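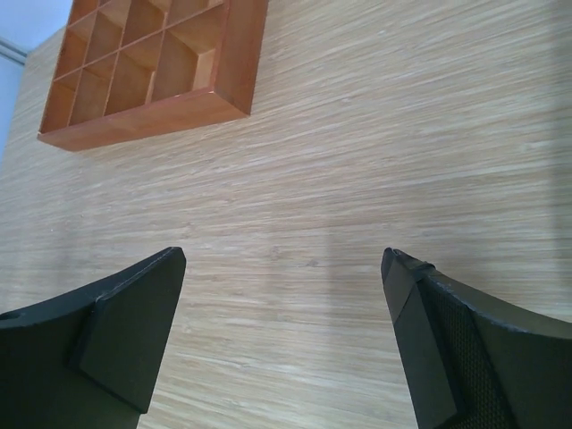 The Kusent Small Textiles Set records the handling, folding and putting away of narrow household fabrics: ties, ribbons, sashes and trimmings. It was compiled at the Leslow site under the direction of Trevor Wragg and released in November 2024. Work takes place at a table with a pale wooden top, its fine grain running in streaks across the surface, and users who segment fabric by colour should note that light reflects from the wood as a brighter patch. Cream and beige items are therefore listed separately in the index.

Contents

The set holds 2644 entries, of which 1271 concern patterned fabric. Entries are grouped under 16 headings by type of item and method of folding. Floral prints are kept apart from stripes and checks – the earlier Vedon list combined them, and some older references still follow that arrangement.
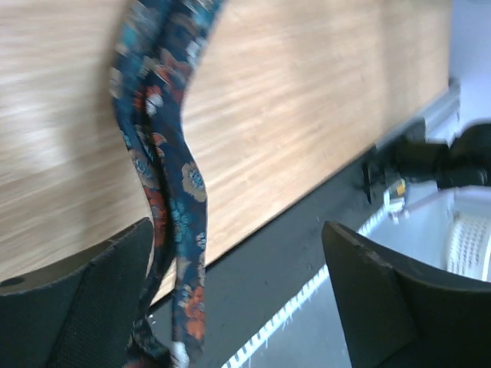

How should a narrow strip of fabric be entered if its original use is not known?

It should be entered as "strip, unassigned", with the main colour first and the pattern second. Length is recorded only where the item has been laid flat and measured.

Maintenance

Corrections are reviewed each June by Sheldon Després. Requests should quote the entry number and the heading concerned. Superseded entries are retained for four years.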